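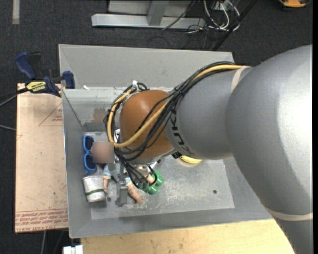 Toy bin, current state. Doll, sunglasses and the rest up at the left end.

Metal bin for toys, good idea or not?

tansy_112
We've been using an open grey metal bin for the odds and ends that don't belong in a set. Doll in pale blue, a pair of blue-framed sunglasses, a cup, something green. Before this it was all in a fabric cube from Zerska which sagged and went in the wash every other week. The metal one wipes clean but everything slides to one end when you carry it. Does anyone line theirs, or do you divide it?

Piltham Mum
Line it. Offcut of felt or an old bath mat cut down. Stops the noise as well, which was the main thing for us with a toddler asleep next door.

hasten_slowly
I wouldn't line it. You've just got rid of one thing that needed washing. Two dividers and you're done.

Piltham Mum
Felt takes a minute to shake out. Dividers only work if the children look at them.

oakandash
Sunglasses shouldn't be in there at all. We lost 3 pairs in one summer to scratched lenses from being in with hard toys. Hook by the door.

tansy_112
They're dressing-up ones, so I'm not too bothered about scratches. They do tend to end up against the side anyway.

oakandash
Fair enough. I'd still hang them.

grebe77
What size is it? I looked at the Ertürk steel trays and the big one was over 140 cm with the handles, no good for our shelf.

tansy_112
Haven't measured it, sorry. Fits under the bench with room to spare. I'll get the tape out on Monday.

hasten_slowly
Grebe, check the edges on whatever you buy. Ours had a burr along one corner and I had to file it down before the kids could use it.

grebe77
Good point, will do.

Piltham Mum
Also put the doll in something. Cloth bag, shoe box, anything. Clothes come off and the limbs get wedged under the heavier bits.

hasten_slowly
Then you've got a box in a bin. Might as well have a divider.

tansy_112
I'll try felt first as I've got some in the cupboard. If it's filthy by July I'll do dividers.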